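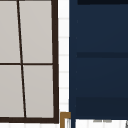
Figure 4.1 A four-pane window with a dark brown frame, computer rendering.

Chapter 4
Who Says It's a Hit? Reading the Numbers Behind Streaming Television

Streaming services love to announce records. A drama is the "most watched" in its category, a comedy has "taken over" a country, a finale has "broken" something. Before you repeat any of these claims in a paper, ask what was measured and who did the measuring. In most cases the answer to the second question is the company selling the show.

Take the service Gokura and its family saga Woltura. In April, Gokura reported that 64 percent of its subscribers had "engaged with" the series. The press release went out in the morning and by evening most of the trade sites had run the figure in a headline. Few of them printed the footnote, where engagement was defined as 2 minutes of play. A person who sat through the opening titles and went to make a sandwich was an engaged viewer.

Outside measurement has its own troubles. The research firm Briltix put Woltura much lower, using a panel of 2954 households that had agreed to have their sets monitored. People who agree to that may not watch the way you do. The panel also missed phones, and Briltix said so only in its methods page. I would trust its figure more than Gokura's – but not by a lot.

Then there is renewal, which students often treat as proof of success. Perić, a small crime series on the same service, was renewed through season 4 without ever appearing on a public chart. It may have been cheap to make. It may have been part of a larger deal. We don't know, and the articles that claimed to know gave no source.

In this chapter we look first at how a "view" came to be defined, and then at who gains from each definition.

Share this chapter (64)

Comments (2)

mediaprof_b: Assigned this last term. Half the class still quoted the press release.

tallgrass: What about people who share a password? Does the panel catch them?

We use cookies to improve your reading experience. Accept | Manage settings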